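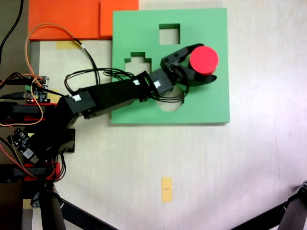

The green shape board, with the red cylinder over its right half.

I've been promising you all a page on the sorting boards for ages, so I finally sat down with my coffee on Wed 15 October and picked out my favorites. If you're new here, I collect and make simple shape puzzles, the kind with a few holes and a few pieces and not much else going on. I keep them plain on purpose! The fancy ones with pictures printed all over them never get picked up twice at my place.

This board has a square hole near the top, a funny stepped one that looks like a little house with shoulders (I love that one, it's the shape everybody turns the wrong way at first), and a rounded one close to the size of the red cylinder. The table shows right through the holes, and green on a pale top is so easy on the eyes. The orange foam lying next to it is from my scrap pile, which gets bigger every time I stop by Kelwood for "just one sheet."

Now for the other green one, lighter in color and up on three feet. It has three shallow ovals in a row on top and a 4 written by hand on the front edge. I like a board with feet, you can get your fingers under it and move it without tipping everything out. The bright red cup is standing to the left, and there are bins of odds and ends on the shelves behind (one day I'll sort those too, maybe in February).
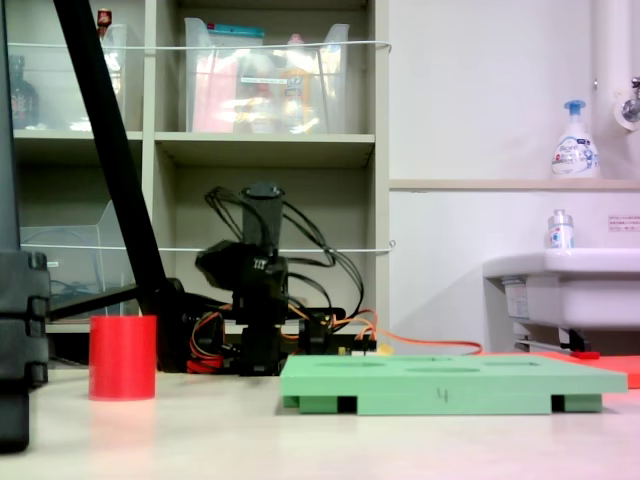 Chelsea Blackburn wrote in to say that shallow ovals drive her kids up the wall, and that she ended up gluing a thin ring of felt inside each one so the pieces stay put when the board gets bumped. I may have to borrow that idea, Chelsea! Does the felt hold up to sticky hands?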